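Review: Ondik tabletop manipulation cell, seen at the Komside open day

2023-08-08

Komside opened its demonstration hall to integrators and teaching staff for one afternoon, and I went to look at the Ondik cell. It is sold to colleges and small workshops as a complete package: arm, perforated table, controller, a set of shape blocks and the Sosa software licence. I have no connection with either company. My interest is in whether it would replace the ageing training station we have used since before I joined the department.

The session was run by Nosipho Mkhize of Komside's applications group. Visitors were taken through in groups of 7, with enough time for each group to see the full routine and then ask for parts of it to be repeated. We asked for several repeats, and all were granted without fuss.

Build and layout

The table is a metal plate with a regular grid of holes, finished in blue. Anything can be bolted down anywhere, and fixtures can be returned to the same place by counting holes. The plate is stiff. I leaned on one corner while the arm was moving and saw no change at the tool. The work surface supplied for the block exercises is a maple board. It is pleasant to look at and quiet when a block is dropped, but I would expect it to mark within a term of student use. Replacement boards are listed as a spare part. The price was not on the sheet.

The arm arrives with a plain rod tool fitted. It is intended for pushing and positioning blocks on the board, and a jaw gripper costs extra. For teaching contact and planning I consider the rod the better starting point. Students who begin with a gripper tend to treat every task as pick and place.

The demonstration

The task was block sorting by pushing. An operator types an instruction, the software plans a path for the rod tip, and the arm carries it out at low speed. Blocks are grouped by moving them across the board one at a time. 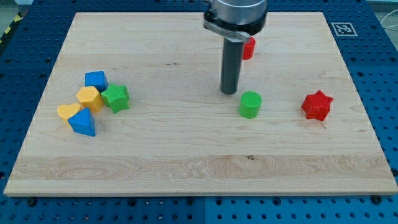

The rod tool over the maple board during the sorting demonstration, with a group of blocks at the left.

Flat-sided shapes such as the cube and the triangle gave little trouble. The stars and the cylinders were harder. A star turns when pushed off centre, and the planner needed two or three short corrections to keep it on course. A cylinder will slide away from the line of push if contact is not well centred. The software noticed this each time we watched, backed off and approached from a new side. It was slow to do so. On one run the pause before the second approach was 4 seconds, which a class would find long.

Position is referenced to a printed marker fixed to the table. Mkhize covered the marker with a sheet of paper at our request. The arm stopped, reported the loss and resumed after the paper was removed and the run acknowledged on screen. I would have liked a clearer message. The text gave an error code and no description.

Software

Sosa logs every run with joint positions, tool position and the typed instruction. The demonstration unit had 2,068 runs stored and the list scrolled without delay. Filtering by date works. Filtering by instruction text does not yet, though it is promised in an update. Export is to plain comma-separated files, and I was able to open a sample on my own laptop with no extra tools.

Calibration took 47 seconds from start to finish. Napaporn Khamphan, who came with me and looks after our laboratory timetable, thought this short enough to be done at the start of every class. I agree.

Points for and against

For: rigid table, sensible default tool, open log format, quick calibration, good recovery from a missed push.

Against: slow replanning, poor error messages, gripper priced separately, soft board surface. The manual is adequate on installation and thin on maintenance.

The nearest alternative we have tried is the Estex bench unit, which we had on loan in April. The Estex arm is faster, but its table is a plain sheet with threaded inserts in the corners only, and every fixture we added had to be clamped. For a fixed demonstration that hardly matters. For a room where the layout changes weekly I would take the Ondik.

I have asked Komside for a written quotation with the gripper and two spare boards included.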